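Towel-folding robot claims better touch, but on one table

19/09/2025

Robotics firm Breltia says its two-armed system can now fold towels more reliably by combining a view from above with close-up views from cameras at the wrists. The gain is real on paper. How far it travels beyond the company's own workroom is harder to say.

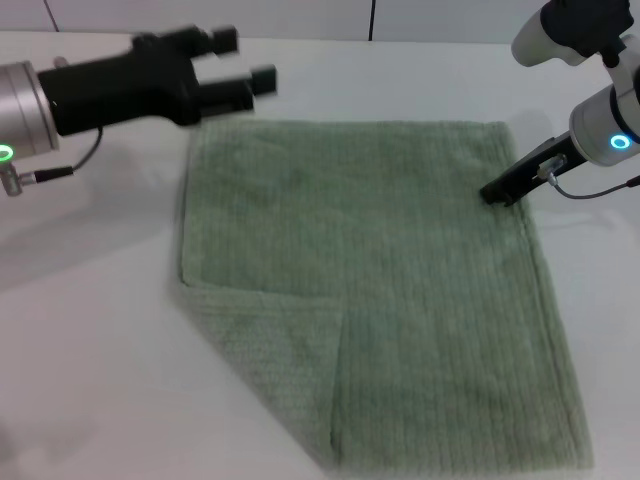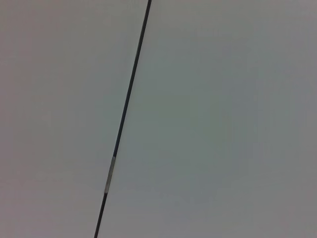 Sihan Deng is not convinced that the extra cameras deserve the credit. The trial had 246 attempts with the wrist views switched on and only 108 without, Deng pointed out, and the second group was run back in May, before the software was retrained. Any improvement could have come from the retraining alone.

Breltia's paper does mention the gap, in a footnote. Its lead author, Bok-nam Yeon, argues that wrist cameras help most when the overhead view loses a hem under a fold. She accepts that at other moments they may show little of use, and that the system has no way yet of ignoring them.

The training set came to around 600 folds, all guided by people, and all with towels of one size. Shirts were not tried. Nor were towels handed over in a heap – the state in which most laundries would meet them.

A rival group at Lodhi has asked for the raw results so that it can repeat the work with equal numbers on both sides. Yeon said they would be released once the paper had been reviewed, but gave no date.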